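The Mat Belongs Over the Side

I have cleaned bathrooms for a living, off and on, for 13 years, first in hotels and then in private houses. People in private houses ask me about grout and limescale and what to do with a shower door that has gone cloudy. They never ask about the bath mat. I think the bath mat is the most badly handled thing in the bathroom, and I want to set out why I think so and what I do about it.

I mean the rubber or plastic kind with holes in it, the kind you stand on so you don't slip. I'll get to cloth mats later, but my quarrel is mostly with how people treat the other sort.

In most of the houses I go into, the mat lives where it was last used. If it was used in the tub, it stays in the tub, stuck down, with water trapped under it until the next bath. If it was used on the floor, it stays on the floor. Weeks go by. The top looks fine because the top gets rinsed and stepped on. Then somebody peels it up and there is a pink or black film underneath in the exact pattern of the holes, and they call me, or they throw the mat away and buy another and start over.

Freya Pearce, who trained me at my first hotel, had one rule for mats. A mat was either under somebody's feet or it was hanging up. There was no third place for it. We hung them over the side of the tub, half in and half out, and the guests took them down when they wanted them. At the time I thought this was about how the room looked. The hotel cared a great deal about how the room looked. But Freya kept the same rule in her own house, where she had the ugliest avocado-colored tub I ever saw and did not care how anything looked.

I have kept her rule since and I recommend it. It costs you nothing. You finish, you pick the mat up, you give it one shake over the tub and you lay it over the rim. In the morning it is dry on both sides. A mat that dries on both sides every day needs a real wash maybe once a month. One that never dries needs it every week and doesn't get it.

The argument I hear against this is that bending down to pick up a mat is a nuisance. I take that seriously. I have a bad hip and I know which motions are a nuisance.

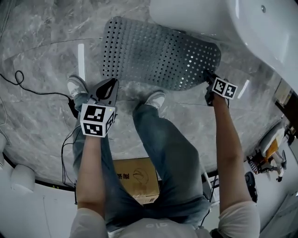 But think about how many other things you bend down for in a bathroom without complaining. You pick up the towel. You pick up your socks. You reach over and turn the drain. Picking up a mat takes about 3 seconds and you are already right there. The people who really can't bend are a different case, and for them I suggest a mat with a loop or a hole big enough to catch with a reaching stick, and a hook on the wall at waist height. Maureen Bramwell, one of my older clients, does it that way. She is 69 and has had both knees done, and her mat is cleaner than most.

The next thing is the floor. A lot of people now have hard, polished floors in the bathroom. Stone is popular where I work, and so is porcelain made to look like stone. These floors are handsome and I like cleaning them, but a polished stone floor with water on it is slippery, and a mat with holes doesn't solve that the way people think it does. The holes let water through. That is their job in a tub, where the water then runs down the drain. On a floor the water goes through the holes and sits. Now you have a puddle with a mat on top of it, and if the mat is a light one, it can slide on the puddle. I have slid on one myself, in a house I won't name, and went down hard on my elbow.

Marble is a worse case because marble stains. It will take up color from rubber if the rubber sits on it long enough, and it will etch if you get the wrong cleaner on it. I once spent most of an afternoon on a tan rectangle in front of a tub, left there by a mat that hadn't been moved since the family bought the place. I used a poultice and it lightened, but it did not go away. The owner put a bigger mat over it, and as far as I know that one hasn't been moved either.

So my opinion is that the holed mat should go in the tub and come out of the tub, and the floor should have a cloth mat that goes down right before the bath and gets hung up right after. Two mats, two jobs. I know there are wooden slatted ones for the floor, and those diatomite slabs that drink up the water. The slab works well and I have nothing against it, except that it is heavy and breaks if you drop it, and a broken one has a nasty edge. The slatted ones collect hair between the slats. If you like yours, keep it, but stand it up against the wall when you're done.

Liam Nuttall, who I sometimes share jobs with, disagrees with me about nearly all of this. He says people aren't going to run a bathroom like a hotel and it's a waste of breath asking them to. His advice to clients is to buy the cheapest mat they can find and replace it every March, whatever state it's in. I understand the appeal. It's a simple rule and people will follow it. But it means 11 months of standing on something dirty followed by one month of standing on something clean, and it puts a perfectly good mat in the trash every year. A decent mat that gets dried will last a long time. Mine at home is a Stuvar and I've had it so long that I had to look under it to remember the name. All its suction cups still hold.

On washing, I'll be brief. If the label says it can go in the machine, put it in the machine on warm with a couple of old towels, and don't put it in the dryer. If it can't, lay it upside down in the tub, cover it with hot water and a scoop of oxygen bleach, leave it an hour, and go over the underside with a stiff brush. Do the underside first. People always start on top because that's the side they know. The holes are easier than they look. You don't need to poke at each one. A brush with fairly long bristles gets into them if you work in small circles and then go across once each way. Rinse it well with the shower head, because bleach left in the holes will dry to a white crust.

I don't use vinegar on anything that is going back on stone. I know it's cheap and I know your mother used it. If a few drops come off the mat onto marble, you get dull spots, and you can't wipe a dull spot off. Dish soap and water will do for the stone itself nearly all of the time. Dry it with a cloth afterward so you don't get water marks. Skip anything that promises shine.

While the mat is up, look at what was under it. This is the part I would push hardest, if I could only push one. A mat that gets lifted every day means a tub bottom or a floor that gets seen every day, and a thing that gets seen gets wiped. I've found a cracked tile under a mat, and an earring, and in one case a slow leak from the tub surround that had been running under there for long enough to soften the board. The repair on that came to a good deal more than the price of 100 mats. The client, Sheila Kettle, had noticed a smell and had been buying air freshener.

She now hangs her mat up. I asked her whether it was a bother and she said she'd stopped noticing she did it, the way you stop noticing you turn off a light.

I'm aware that this is a small subject. I get teased for it. But most of keeping a house is small subjects, and the bathroom is a room where you are barefoot, often half awake, on a hard surface with water on it. What is under your feet there matters more than what's on the shelf. I see people spend real money on a tray for their soaps and a matching cup for the toothbrushes, and then step out of the bath onto something they would not want to touch with their hands.

If you have children, teach them the mat along with the towel. Mine learned it at four or five. They didn't shake it out very well and there was water on the wall, but it got hung up. If you rent out a room or have guests, hang it before they come, and they'll generally hang it back, because people copy what they find.

And if yours is lying down as you read this, go and turn it over. If the bottom is clean, you're doing something right and can ignore me. If it isn't, fill the tub a few inches with hot water and get the brush.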